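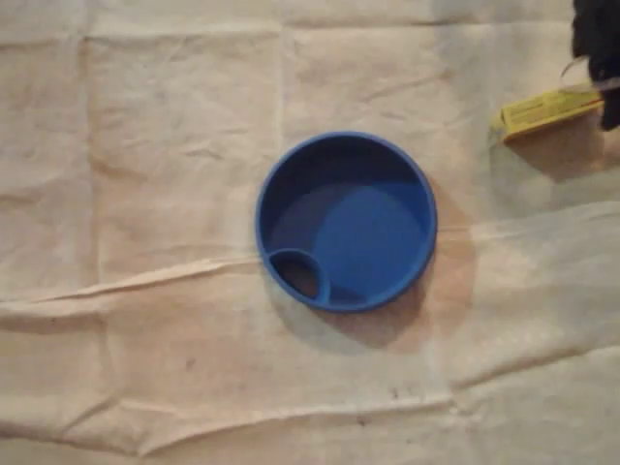
Do I need a full frame camera to get any use out of this set?

Any camera that writes raw files will do, and so will a borrowed one. The set was shot on both sensor sizes so that you can compare them at your own desk, without having to take the word of a man in a shop.

Pullico: a paired set of raw files for comparing sensor sizes

Version 2

What's in it

363 raw files, shot on two bodies, with a plain text index. One body is the Parico, which has an APS-C sensor. The other is the Khondokar, full frame, heavier, and the reason my left shoulder now sits lower than my right. Both were used with their own makers' ordinary lenses, bought second-hand and not especially loved.

Most files come in pairs, one from each body, taken from the same tripod position with the focal length adjusted so the view matches as nearly as the zoom rings allowed. The rest are singles. They're marked "odd" in the index, and you can use them for anything that doesn't need a partner, such as testing noise reduction or annoying your hard drive.

Folders

pairs/ has the matched files, numbered, with "a" for the smaller sensor and "b" for the larger.
odd/ has the singles.
dark/ has frames taken with the lens cap on. These are more useful than they look.
index.txt lists every file with its shutter speed, aperture, ISO and focal length.
notes.txt is me grumbling to myself in the order it happened. Skip it unless a file puzzles you.

The previews are small and were made straight from the camera's own settings. Please don't judge either sensor by them. Someone did this with version 1 and wrote me a long message about colour.

How it was shot

Everything was taken in February, mostly indoors, between breakfast and 4 in the afternoon when the light gave up. Exposure was set by hand. For each pair I kept the shutter speed and the aperture the same on both bodies, which means the depth of field is not the same, and yes, I know. If you want matched depth of field, the folder pairs/equiv has a smaller batch where the full frame lens was stopped down and the ISO raised to suit. People hold strong views about which of these is the fair test. I've supplied both and would like to be left out of it.

ISO starts at 200 throughout. The Parico can go lower, the Khondokar can too, but they disagree about what lower means and I got tired of the argument.

No lens corrections have been applied. The Khondokar's zoom bends straight lines at the wide end quite cheerfully. Turn on your software's profile if that bothers you, and turn it off again before measuring sharpness in the corners.

Opening the files

Reverico reads both formats, and it's what I used for checking. Load a pair, switch on the linked view, and zoom to the same part of each. The two bodies don't have the same number of pixels, so "100 per cent" is a different size on each side. Use the fit-to-width setting if you want to compare like with like.

White balance is stored as shot. On the indoor pairs it was set from a grey card, apart from the first few, when the card was still in the post.

Known faults

The Khondokar has a hot pixel, a bright red one, up near the top left. It's in every frame. I've grown fond of it and it has not been mapped out.

A handful of the long exposures are soft on one side of the pair only. That's floorboards and a passing lorry. The index says "wobble" against the ones I've spotted.

The clock on the Parico was an hour slow until partway through, so don't sort by time and expect the pairs to line up. Sort by file name.

There's dust on one sensor. Stop down past f/11 and you'll soon find out which.

What it's no good for

Autofocus, for a start. Focus was manual for every pair, checked on the rear screen with reading glasses. Nothing in here moves on purpose, so it's useless for sports or tracking. It also can't tell you which camera to buy. It's two particular bodies with two particular zooms, and a sample that size wouldn't settle a pub bet.

Licence and changes

Use the files for whatever you like, including paid work. A mention of Pullico is welcome. If you publish a comparison, please say which folder the pairs came from, as it saves a good deal of shouting underneath.

Version 2 added the dark frames and the equiv folder, and fixed the index, in which one whole column of apertures had been entered as dates by a spreadsheet that thought it knew better. Version 1 is no longer offered for download.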